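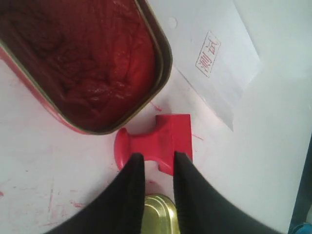
*Stamp, tin, a print. Golside trial bench.*

Thu 21 January. Rain again. Aksel Ketilsson had the offer letter open on his knee and was reading it for the third time.

Zikside Stamping Service. 230 a month, arm included, ink not. Cancel any time before October.

"Ink not," he said. "Course."

Vigfúsdóttir didn't look up. She'd run the permit office at Bollness for 14 years and stamped every form in it by hand, and her wrist clicked now when she poured tea. He'd heard it on the phone once. Thought it was the line.

"Does it know which way up?" she said.

"It's meant to."

"Meant to."

He started it going. The motors made a thin whining sound, like a fridge in another room. She put her cup down. Folded her arms. Watched it the way she watched new clerks - not unkindly, but with her coat still on.
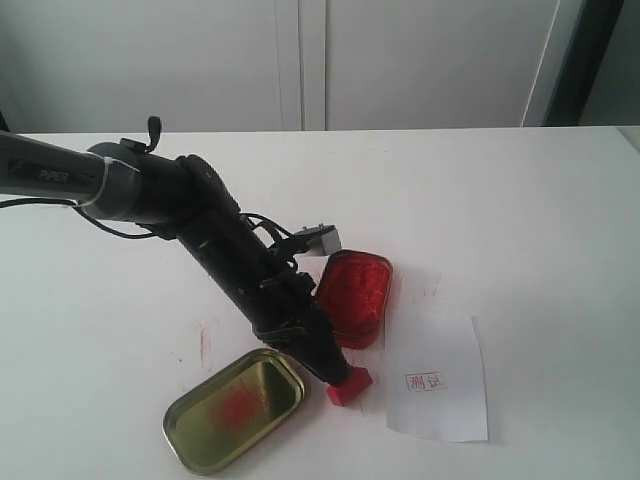

*Who pays if the arm spoils a form?*

*Zikside replaces the blank, up to 12 a month, and the office pays for any after that.*

She read that bit out loud, off the back page. Twice. Then wanted to know who'd decided on 12.

"Somebody in sales," Aksel said.

"I spoiled 2 last year. Both the same morning." She didnt say which morning. He knew anyway - the whole town had been at the funeral, and she'd gone back to her desk after, because the boat permits were due.

The whining stopped. She got up, went over to the bench and bent close, glasses pushed into her hair.

"It presses too hard."

"You can turn that down. There's a setting."

"I never had a setting."

She rubbed her wrist. Outside a van was trying to reverse and somebody was shouting at it, left, left, your other left. Aksel held out the pen. She looked at teh pen, then at the letter, all four pages of it.

"Leave it till Monday," she said. "And ask them about the ink."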